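Brotton Makers' Board > Kit and Money > Second arm or new grippers?

ollness_dave
9 September 2021
We've got the go-ahead to spend before November, and the choice is a second Xolalpa arm or two sets of softer fingers for the one we have. The Brarora quote for fingers is 126 a set plus delivery. The arm is, well, an arm. Most of our trouble is with clear plastic bits lying next to pale things on a pale surface.
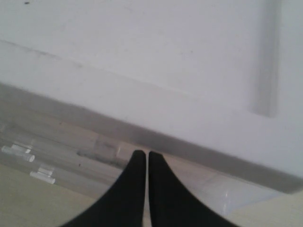
I'm leaning towards the arm, as it halves the queue. Talk me out of it.

greasenipple
Two arms that can't pick up see-through plastic will fail to pick it up twice as fast. Buy the fingers.

tansy_b
Disagree. Fingers wear out and you'll be buying them for ever. An arm is an arm in five years. Have you budgeted for a mount and a second power supply, though? We didn't, and ours sat in its box for more than 8 weeks looking expensive.

ollness_dave
Mount yes, power supply no. Bother.
Easy shapes on a plain top are where I'd start a new arm anyway - one chunky yellow thing and nothing else to think about.

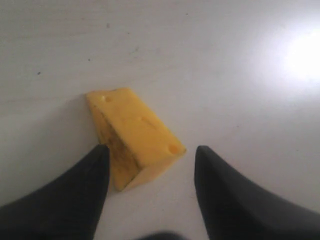
Then the old one gets the fiddly jobs and I only need one set of fingers, so the sums look kinder.

greasenipple
The sums look kinder because you've left out the power supply.

tansy_b
And delivery. Ask Brarora if they'll lend you a set first.

ollness_dave
Emailed them. Spreadsheet is now on version 2 and I like it less.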